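4.2 Failures during film handling

The most instructive part of the Pastow trials was a fault we had not planned for. In 50 runs of the wrapping task, the hand stalled 12 times, and nearly every stall came down to the same small thing: thin film getting where it should not.

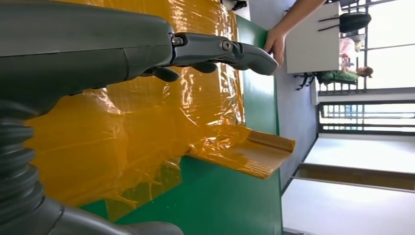
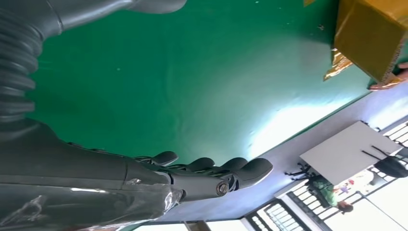

Figure 3. The hand over the green work surface in two views from the trials.

We first blamed the grasp planner. The Cusora logs, however, showed clean plans right up to the stall, followed by a sharp rise in motor current at one finger joint. When we opened the hand in September we found a sliver of film folded into the gap between two finger links. It was a wonderful find -- a few millimeters of plastic had been holding back a joint that could otherwise lift a full toolbox!

The safety side worried us more. The Baltari controller reads a blocked joint as contact with a heavy object, so it pushes harder before it gives up. In 3 of the stalls it then let go suddenly, and the finger snapped open with someone working at the table. No one was hurt, but we stopped the trials that day and lowered the current limit before going on.

We also changed how a stall is handled. The arm now holds still, the finger backs off slowly, and the operator has to clear the fault by hand. This costs time on every stop, and we think it is well worth it. What excites us is that the current trace changes shape well before the joint locks, which means the Arrieta monitor could catch the problem early. Section 4.3 takes up that idea.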